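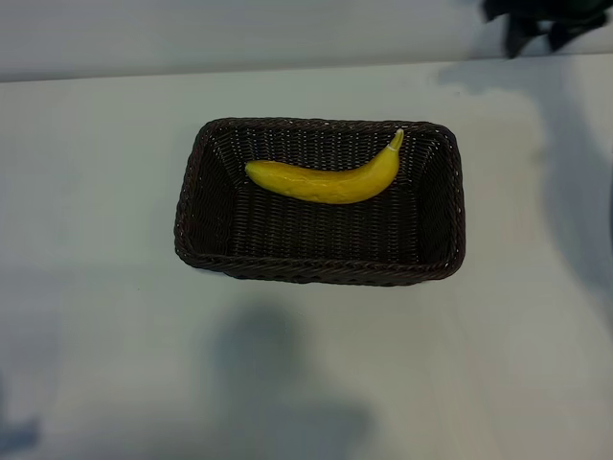 Weaving Teacher Wanted - Vinthorpe Community Craft House

If you have ever sat down with a bundle of damp willow and looked up to find the whole afternoon gone, we would love to hear from you. We are looking for a friendly, patient person to lead our beginner basket classes, starting in June and running for nine weeks, with a good chance of more in the fall if all goes well.

Our last teacher, Ita Mac Giolla, has moved to Ledeck to be nearer her grandchildren (we miss her terribly, and her shortbread too). She leaves behind a very loyal group who are itching to get going again - most have made a simple tray or a bread basket, and a few are brave enough to try handles and lids.

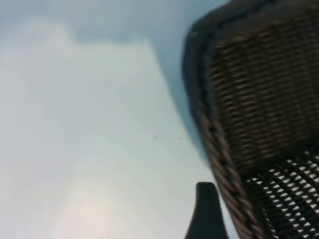 You would teach two evening classes a week, 6:30 to 8:30, and help us order cane and willow. You don't need a teaching certificate, but you should be happy explaining the same step many times over and unpicking a wobbly base without a sigh. The pay is $700 a month, and we cover all materials.

We also welcome anyone who can show people how to mend old pieces, as we get asked about that all the time.

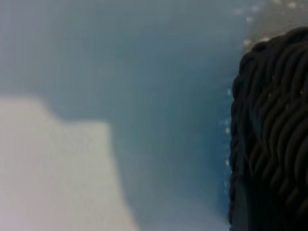

Dark, thick strands up close.

To apply, write a page or so about yourself and your weaving and drop it off at the front desk on Baptiste Street, marked for Jiahui Liang. Come by for coffee first if you like - the door is open from 10 a.m.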